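Kids' Corner | Robots and Machines

How do you teach a robot to pack snacks?

You can take a snack from a table and put it in a box without thinking. For a robot, this is a hard job! In the Motum club, children and grown-ups work together on this job. Our project has the name Pelkonen, and it started in August.

What is a gripper?

A gripper is a hand for a robot. Your hand has five fingers, but a gripper can do a lot with only two. The fingers come together and hold the thing between them. On the inside there are soft pads, so that the thing does not slip away.

Who is the teacher?

A robot does not know what a snack is. Somebody must show it. In our club we do this with grippers that a person holds in the hands, one left and one right. You squeeze, and the fingers close. You open your hand, and they let go. A small camera sits on the gripper and records everything. Later, the computer studies the recordings and tries to find out how the job is done.

One recording is not enough. Our first goal was 157 recordings, and the next goal is 1,000. So we take turns, and each child makes 6 before the next one begins.

Why are snacks difficult?

A wooden block has always the same shape. A snack bag does not. It bends, it makes wrinkles, and it is shiny — the light jumps back from it into the camera. Some bags are also clear, and then the computer can mix up the bag and the table.

Three steps of the job

1. Look. Choose one package. Do not choose the one which lies under the others.

2. Hold. Bring the blue pads to both sides of the package and close them slowly. If you squeeze too hard, you get crumbs! The other gripper can take a different package.
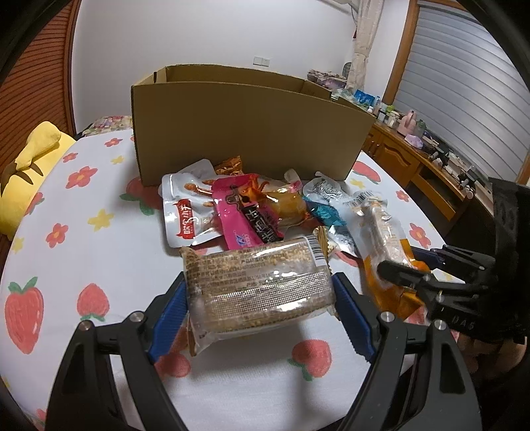 3. Put in the box. Lift the package higher than the side of the cardboard box, move over the opening, and let go.

Try it at home

Take two wooden spoons and hold one in each hand. Can you move a bag of crackers into a box with only the spoons? Now close one eye and try again. Write down what was hard. These notes are useful for robot builders too.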